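**Review: Stunedar Household Task Suite, release 2**

The Bastlow Office of Equipment Assessment was asked whether the Stunedar suite gives buyers a fair picture of what a robot arm can do in the home. The suite runs entirely in simulation. It places a single arm with a two-finger gripper among ordinary furniture and sets it small chores, such as picking up an item and putting it away in a drawer.

I-seul Shim ran 2,065 attempts on our behalf, using the control software supplied with the package. The arm finished the assigned chore in 1,368 of them. Picking up small upright items was the strongest result. Drawers were the weakest, as the fingers often slid off a thin handle before the drawer had opened. 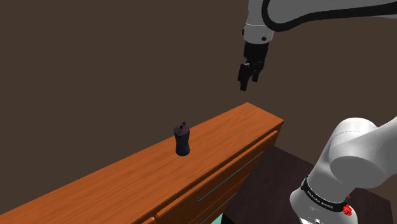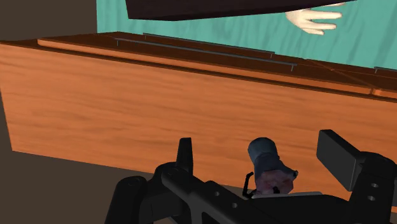 *Stunedar suite, furniture tasks. First view: a bottle standing on the dresser top. Second view: a small object held between the gripper fingers.*

Setup took 6 hours, most of it spent on graphics drivers. The manual is clear on installation and thin on scoring. It does not state how long an item must stay in the grip before a lift is counted, and we had to write to Stunedar for the rule.

The furniture is plain and the rooms are sparse. A real bedroom has clutter, pets and drawers that stick, and the suite models none of these. Scores should therefore be read as an upper limit. A household that needs its surfaces cleared every day could not yet hand the work to a machine performing at this level.

The Office recommends the suite for teaching and for comparing control software. It does not recommend it as evidence in a purchase decision. The Siltwood package will be assessed on the same terms in March.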